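Recording two-handed demonstrations with hand-held grippers

Pesia project notes, part 4. Last revised March 2019.

This part covers recording only. Mounting and cabling are in part 2, and calibration of the tracking is in part 3. The procedure assumes one operator, two hand-held grippers, one head camera and one camera on each gripper. It was written for the Grarnwood room but applies to the Trorthorpe room with the changes given near the end.

Before you start

Clear the table of everything that does not belong to the task. A pen left near the back edge will appear in every episode of the session, and the policy may learn to expect it.

Start the recorder and check that all three video streams show a rising frame counter. The rate should read 30 frames per second on each. If one stream lags, stop the recorder and unplug that camera for a few seconds. Restarting the recorder alone does not clear the fault.

Close each gripper fully, then open it fully, and watch the width value on the screen. It should return to the same reading at both ends. A drift at the closed end usually means a finger pad screw has worked loose. Tighten it and repeat the width calibration from part 3 before recording anything.

Route the cables over the front edge of the table, one on each side. Cross your arms once and uncross them. If a cable catches, give it more slack now.

Starting pose

Every episode begins with both grippers open, held over the near edge of the table and clear of all objects. Keep them still until the start tone has ended. Episodes that begin with a gripper already in motion are hard to align and are dropped by the import script.

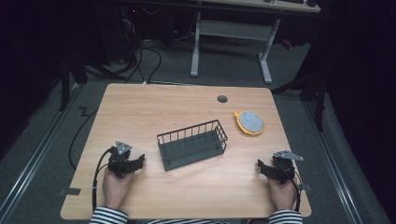
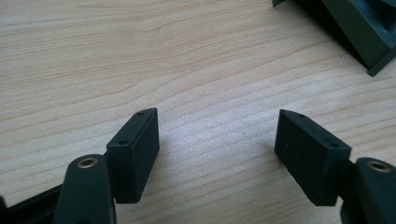 Head camera view with both grippers open, then a gripper camera view of the open finger pads.

Check the gripper camera views at this point. Both finger pads must be visible, with bare table between them. If one pad is missing from the view, the camera mount has turned and the session will not match earlier ones.

Recording an episode

1. Place the objects by hand. Change their position and angle each time, and do not return to a layout you find easy.

2. Take up the grippers and hold the starting pose.

3. Press the left pedal. Wait for the tone to end.

4. Perform the task at half your normal speed. Look at the object you are about to grasp - the head camera follows your head, and an early glance elsewhere takes the object out of view.

5. Close on the object, pause briefly, then lift. The pause gives a clean contact event in the width signal.

6. Release, return to the starting pose and press the left pedal again.

If you drop an object, pick it up with a gripper and carry on. Recoveries are useful. If you touch anything with a bare finger, press the right pedal, which marks the episode as rejected. Do not delete files by hand during a session, as the episode index is only written when the recorder closes.

Session length

A full session is 100 accepted episodes. Take a break at the halfway point and repeat the open and close check before you resume. Tired operators tend to shorten the pause before lifting, and the effect shows clearly in the width plots.

Changes for the Trorthorpe room

The pedals are reversed. The table is also lower, so tilt the head camera up one notch and confirm that the far table edge is still in view.

After the session

Close the recorder and wait for the index to be written. Run the import script with the check option on. It lists episodes with missing frames, width jumps or lost tracking. In the November set it passed 2931 episodes and flagged 356, most of them for lost tracking when one gripper passed behind the other. Flagged episodes go to the Nanayakkara folder for review - leave them there, and do not re-record them under the same episode number.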